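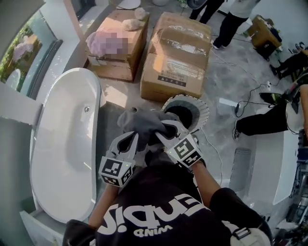
About Hurero

Hurero is a small language school on the second floor of the Escobar building. We teach evening courses for adults who work during the day. Our first class had seven students and one borrowed blackboard. Last year 363 students studied with us, in four languages.

Our groups are small and lessons start at 6:30. We speak from the first lesson, also when the grammar is still weak. The course book is our own and it is called Plurarport. It has 49 short units, and each one can be finished in a week.

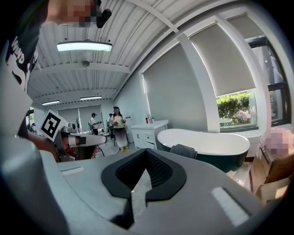 One former student wrote to us that the first month was hard for her, but in the spring she could call her landlord and complain about the heating without help. We receive many such letters and we read all of them.

On Saturday the school is open for conversation practice, free for every student. Our library has 400 books, which you may keep for one month. For registration please come to the office before September.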